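The Plate That Stays Out

2023-12-06

Most kitchens have a plate that never makes it back to the cupboard. It gets washed, it gets used, and between the two it sits on the table. In our apartment in Susdale it is a light blue plastic one, and I have owned it longer than any of the dishes I paid real money for.

I started paying attention to it in August, when I moved and had to decide what to keep. The good stoneware went into a box with towels between the pieces. Two bowls broke anyway. The plastic plates went into a grocery bag on the back seat and came out the same as they went in.

What plastic is good for

A plastic plate is a breakfast plate. It is right for toast, sliced fruit, crackers, a sandwich cut in half. It weighs almost nothing, it is quiet when you set it down early in the morning, and a child can carry it across the room without anyone holding their breath.

It is less good for anything that needs a sharp knife. A steak knife will leave lines in a plastic plate the first time, and those lines hold on to tomato sauce. I cut meat on a board and move it over. Hot food straight from the pan is also a bad idea, and I don't put mine in the microwave, whatever the label says. Heat is what makes plastic go cloudy and warp at the rim.

Shape matters more than people think. Look for a rim with a little height to it. A completely flat plate lets peas and melon juice run off the side. A deep one turns into a bowl and won't stack with the others. I want a wide flat middle and a low wall.

Buying them

The cheapest plates I tried came from a discount bin and flexed when I picked them up full. The Pinto set was stiffer and had a better rim, but the glossy finish showed every fork mark within weeks. Pruta makes a matte one that hides wear well and comes in soft colors. Avum sells plates singly, which I like, as I have no use for a set of 16.

Color is a matter of taste, but pale colors have one drawback: curry. Turmeric will stain a pastel plate yellow in the time it takes to eat lunch. Rinse it right away, then leave it on a sunny windowsill for an afternoon. The stain usually fades. Baking soda and a little water will take care of coffee rings. Stay away from scouring pads – they rough up the surface and the next stain goes deeper.

The table under it

A plate that lives on the table makes you think about the table. Mine was secondhand, gray, with rounded corners, and I have stopped trying to keep it perfect. Gray hides coffee. It does not hide scratches, which come up pale against it, or the whitish spots that water and flour leave behind.

For the spots, wipe with a damp cloth and a drop of dish soap, then again with plain water, then dry with a towel. The drying is the part I used to skip. Soap left to dry on its own leaves a film, and the film looks a lot like dirt. If a pale mark is still there after two rounds, it is probably wear in the surface and more rubbing will only make it larger.

Scratches I leave alone. Crumbs I don't. Small specks hide well on a mottled surface, so I go over it with the flat of my hand before I wipe.

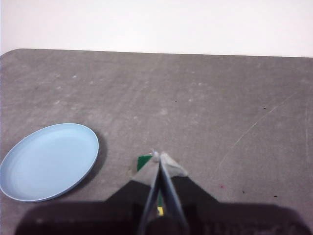 Keeping just one out

Leave a stack of plates on the table and mail will land on top of it by evening. A single plate doesn't seem to attract clutter the same way. I keep ours to one side, toward the corner, so there is still room to open a newspaper or roll out dough.

The rest are on the low shelf next to the cereal. When the one on the table gets too scratched to come clean, it goes under a flowerpot and the next one moves up. I have two doing that job on the balcony now, both green.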